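Chapter 2
Can It Do My Chores Yet?

When I tell people at parties that I write about robots, I get one question. It's never about Mars or about surgery. They want to know when a machine is going to fold the towels, or pull the weeds, or wipe down the patio table after the kids have had popsicles on it. I used to give a long, careful answer. Now I say "some of it, sometimes, slowly" and reach for the chips.

You'll spend this chapter on the long version. In Chapter 1 we looked at machines that repeat one motion all day, and they're wonderful at it. A packing arm at the Gukton plant can put 200 jars an hour into cartons (I've stood and watched, and it's weirdly soothing). But the jars come down the same belt, the same way up, every time. Your yard doesn't do you that favor. Neither does your kitchen.

So let's go outside. Yard chores make a good first test, partly because they sound so easy. Pick up the bottle, hold it near the plant, don't squash the plant. A child can do that. For a machine, each piece of it is a separate headache: how hard to squeeze, how far down the ground is, where the leaves stop and the stone starts. A lot of the early practice now happens in simulation, where a dropped bottle costs you nothing and you can start over as often as you like – I wish my own gardening worked that way. 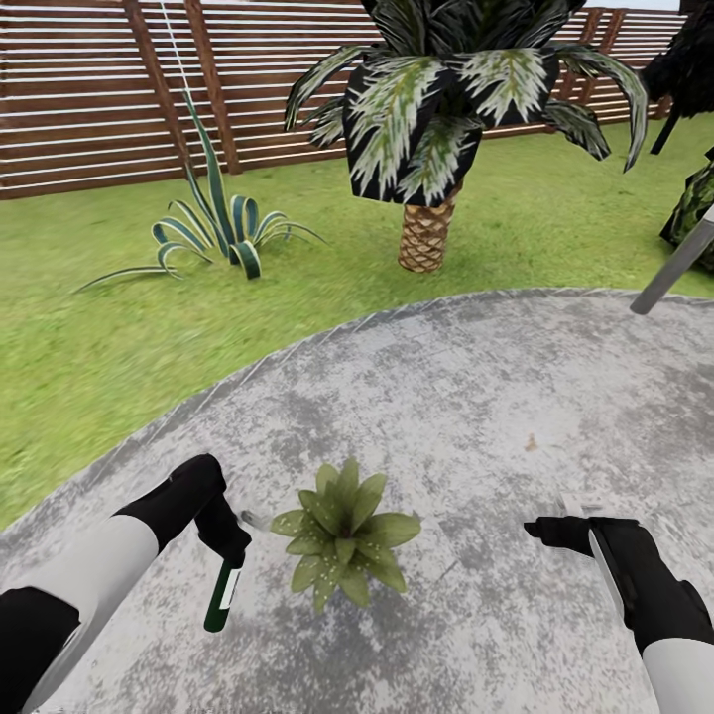 Two arms, one small plant on the slab, and a green bottle or tube in the left gripper.

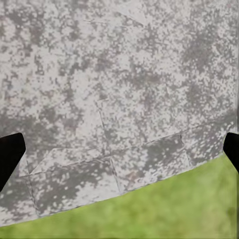
Zubaida Rizvi read a draft of this chapter and told me I was being too easy on simulated yards. Her complaint was that a machine can look very capable on a computer-made patio and then fall apart on a real one, with grit in the joints and the sun in its cameras. She'd count a chore as done when the machine had managed it in 14 different yards, and she wouldn't give any credit for the first one.

I think she's mostly right, and I've stolen her rule for the exercises. Where we part ways is on what the practice is worth. The Undex team ran 32 garden tasks in simulation before trying any of them outdoors, and the ones that failed on screen failed outside too. That's useful to know before you've broken anybody's flowerpots!

Before you read on, write down two chores you did this week, one indoors and one out. Next to each, note what you had to feel for with your fingers and what you could tell just by looking. Keep the list handy – we'll come back to it in Section 2.3, when we get to grip.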